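I had been trying to get Elvia Huerta to sit down with me since July, and when she finally did, she had her coat on the whole time. She runs the shoes-off policy at Fadgate, a dance and stretch studio over a bakery, and she also writes the little monthly letter that half my street seems to get. I wanted to talk about going shoeless indoors, which sounds like a small topic until you bring it up at dinner!

"I grew up in a shoes-on house," she told me. "My mother vacuumed every night and thought that settled it." Then she moved in with a roommate who left her sneakers on the landing, and within a month she couldn't stand the feel of grit on a floor anymore. (I know the feeling. I've been off shoes for five years and I still catch myself listening for heels in the hallway.)

I asked what she does about guests, and she laughed for quite a while. Her rule is that you ask once, at the door, in a normal voice, and you have something for them to put on. "If you ask twice it's a fight," she said. "And if the person has a bad knee, you drop it. Get them a chair or let them walk in."

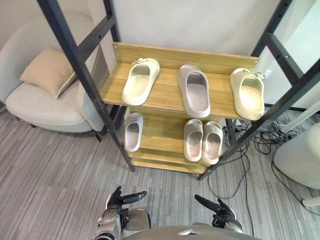
Aarti Solanki disagreed with that last part when I read it to her over the phone, and said a chair by the door should be there for everybody, bad knee or no bad knee, so that no one has to announce anything. I passed this along to Elvia, who thought about it and said fine, yes, a chair.

The letter is where it got lively. She put the question to her readers last winter and got 186 answers, most of them longer than the letter itself. Emmanuel Owino wrote that he takes his shoes off everywhere except his brother's house, where the dog steals them. Someone else wanted to know if a repairman should be asked, and Elvia says no, put down a mat and leave the man alone. I said I'd always asked! She gave me a look.

"People think it's about dirt," she said, "and sure, some of it is. But my feet hurt less. I'm home, I'm in slippers, I slow down."

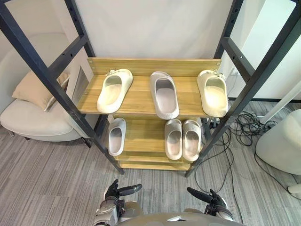

She did admit that slippers have gotten away from her a bit. She has two pairs for herself, one for the kitchen and one for everything else, and she gets cross if they end up in the wrong room. Her aunt wore the same Borkik felt ones until the soles wore through, and Elvia still has them in a box.

We never got to socks. She has strong opinions on socks, and she had a class at noon.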